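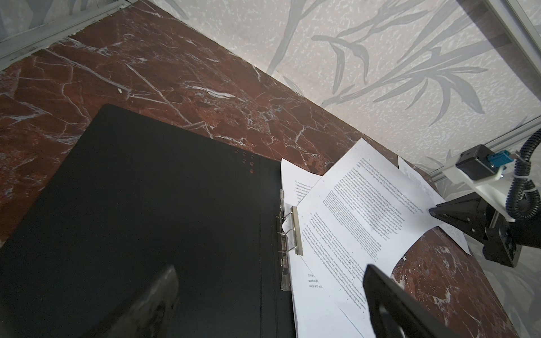 Date: 2018-07-15
Subject: Re: [grippers] Finger wear and thin sheets, Tekau vs Barajas
List: grippers

On the Lesero list someone wrote:

> We have the Tekau fingers on both arms and they're fine for boxes and
> bottles, but anything under a millimetre is a lottery. Paper is the
> worst. Either we skate over the top of it or we push down so hard the
> arm faults. Has anyone run the Tekau and the Barajas fingers on the
> same job and kept numbers? Also interested in whether people bother
> with wrist cameras for this or just use an overhead view.

We did this over the past few weeks, so I can give you what we have. The job is loose printed sheets and a lever clip folder. One arm steadies the folder, the other deals with the paper, then they swap. Both arms run off the same Tamia controller with the same force limits, and the only thing changed between blocks was the fingers.

Totals were 415 attempts at picking a single sheet off a hard, smooth surface. Of those, 249 came up with one sheet and stayed held until the release point. I counted a double pick as a failure, which some of you won't agree with. If you allow doubles the number looks a good deal nicer, but it's no use to us if two pages go under the clip together.
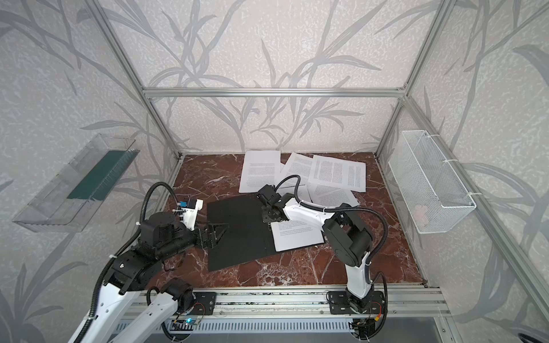 Barajas did better on edges and worse on everything else. The thin tip gets under a sheet that has any curl in it, but once it's under, there isn't much surface to hold with and the page swings about its corner. Tekau needs you to press and drag first so the sheet buckles, then close on the buckle. That works well when the sheet is lying on the folder, as with the one under the right arm, because the cover gives the tip a bit of a backstop. For sheets straight on the marble pattern, overlapping like the ones behind the folder, dragging tends to bring the neighbour along too. Most of our doubles came from exactly that.

Wear is the other thing. The pads go shiny before they go rough, and the shiny stage is when your pick rate drops. We changed pads 3 times during the trial and I'd have changed them sooner if we'd had more on the shelf. A wipe with isopropyl gets you part of the way back but it doesn't last. Our pads from the January batch seemed a little softer than the current ones. I haven't measured the hardness, so take that as an impression.

On cameras, we use both. The fixed view is good for deciding which sheet to go for and hopeless for telling whether the tip is on the edge or a few millimetres short of it. The wrist camera sorts that out, provided the fingers don't hide the contact point, and with the Tekau fingers they often do. We ended up tilting the wrist by around 15 degrees on approach, which cleared the view but cost us some reach at the back of the cell. Marble patterns are also a pain for edge detection – white veins look a lot like paper edges if your threshold is lazy.

Force settings, for anyone wanting to start from ours: low stiffness in the vertical axis, normal in the other two, and a slow approach for the last centimetre. With stiff vertical settings we had faults on either type of finger, same as the original poster. Most of those went away after the change.

Still to do is a run with a Barajas finger on one side and a Tekau on the other in the same gripper. The mounting holes don't line up, so there's an adaptor plate to be cut first. If anyone already has a drawing for one I'd be glad of it. I can post the log as a CSV if there's interest, but the column names need tidying first.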